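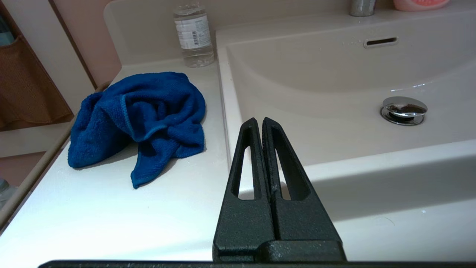 Prostosen opens bathroom advice service for tenants in Sostham

SOSTHAM — Prostosen, the home care company known for its cleaning products without perfume, announces the opening of a free advice service for people who rent their home in Sostham. The service starts in May and will help tenants to keep their bathrooms in good condition, and to understand which repairs they should ask their landlord to make.

The service was prepared together with the tenants' association Samarakoon, which has its office on the same street as the company. In the first season, 500 households can register. Each household receives one home visit, a printed guide and a follow-up call two months after the visit.

"Many tenants write to us because they are afraid to lose their deposit," says Catarina Sequeira, head of customer service at Prostosen. "They scrub the sink with strong powder before they move out, and then the surface is dull and the problem is bigger than before. We wish to speak with them earlier, when there is still time to do it gently."

The home visit takes one hour. The adviser looks at the sink, the bath or shower, the seals and the ventilation, and leaves a written note with the condition of each. The tenant can keep this note and show it to the landlord. The advisers do not make repairs and do not sell products during the visit.

The printed guide has 20 pages and was written in everyday words. It explains how to remove lime from faucets, how to dry the silicone after a shower, and how to clean a drain without aggressive chemicals. One chapter is about cloths and sponges — which ones are safe for glossy surfaces, and how often they should be washed. 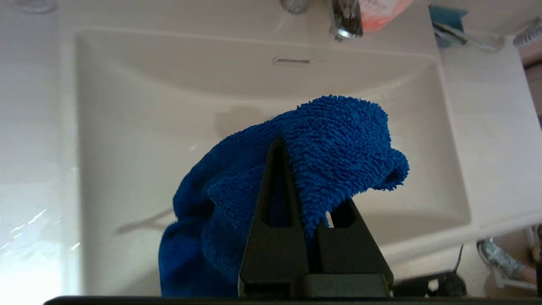
A blue terry cloth at a bathroom sink. The new guide has a chapter on cloths and sponges.

Samarakoon will answer the questions which are legal and not practical, for example who pays for an old seal or for mold behind a cabinet. The association has prepared a model letter that tenants can send to their landlord, and will help to fill it in when this is needed.

"A clean bathroom and a fair contract belong together," says Mariann Csonka, coordinator at Samarakoon. "When people know what is their duty and what is not, the conversation with the landlord becomes much calmer."

Registration is open at the Samarakoon office and at the Drumon shopping arcade, where Prostosen will have an information desk during the whole month of May. Tenants should bring a copy of their rental contract. Households which registered in the earlier trial do not have to register again and will receive the guide by mail.

About Prostosen
Prostosen makes cleaning products for kitchens and bathrooms. The company has its office and its laboratory in Sostham.

Press contact
Catarina Sequeira, Customer Service, Prostosen, Sostham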